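The Curtain Problem
A small company in Ruvummont wants to teach home robots the chores we do without thinking, and it starts at the balcony door

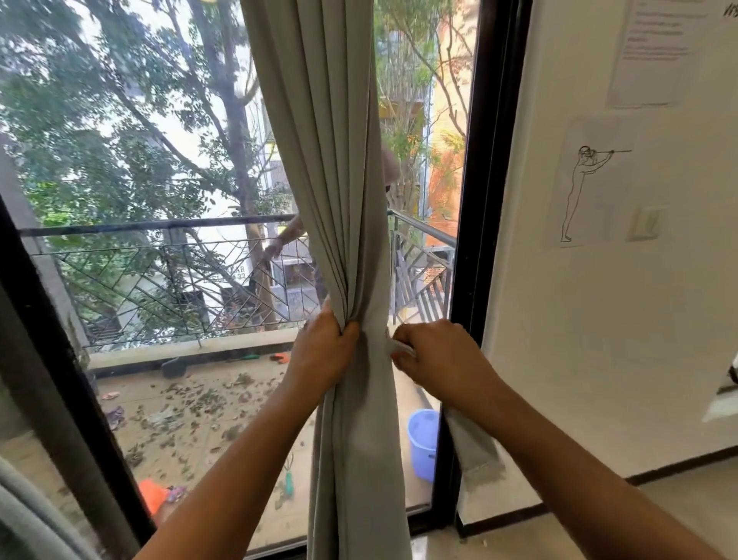
Ask Elínborg Lykkegaard what the hardest job in a house is and she won't say cooking. She says fabric. A cup keeps its shape when you pick it up. A curtain has a new shape every time you touch it, and it hangs in front of the very things a robot would like to see: the door frame, the handle, the weather.

Lykkegaard runs the training side of Givham, which sells a service called Kurnden to companies building household robots. What the customer gets is a library of everyday work recorded from head height in homes that people live in, with both hands in view, plus written notes on what each hand was up to. I spent two days with the team in February and came away far more excited about curtains than I expected to be.

The library has 71 household tasks in it so far. Some are what you'd guess, like wiping a counter or loading a rack. The ones I loved were the odd little in-between jobs - gathering a drape into one hand so the other can free its edge, or nudging a chair aside with a hip while carrying a tray. "People leave those out when they list their chores," says Léonie Fleury, who writes the notes. "Ask them how they open a curtain and they say, I pull it. Then you watch, and the left hand is holding a whole bundle while the right one fusses with the last fold."

That split between a holding hand and a working hand comes up all through the curtain set, which has 478 clips. Fleury showed me her notes for a few of them and they are a pleasure to read, dry and exact. She marks when a grip is a wrap and when it's a pinch. She marks when the cloth is pulled out and when it is pulled along. She has strong feelings about the word "grab," and it is banned.

The setting matters just as much. Givham doesn't tidy up before recording, and I think that's the best decision it has made. Glass doors look out on trees and other people's buildings. Balconies have leaves on them, and buckets, and somebody may be standing out there while you work. Sylvain Tanguy, who tests the material on a two-armed machine called Caron, told me his early models did beautifully in a bare studio and fell apart in his sister's apartment.

So how does Caron do? Better than I'd hoped, and slowly. In the run I watched, it took hold of a hanging panel, lost it, found it again and walked the fabric to the side of the window in a little over a minute. Sheer material still confuses it. So do floor-length panels that pool at the bottom, and Tanguy would like many more of those in the next release.

There are other gaps. Most of the homes are apartments, the notes come only in English and French, and the search tool is clumsy enough that I gave up and asked Fleury to find things for me. A trial pack covers 10 tasks, curtains included, and a small team could get a fair idea from that before paying for the rest.

The next release adds bedding. Fleury has already started a list of words for what people do to a fitted sheet.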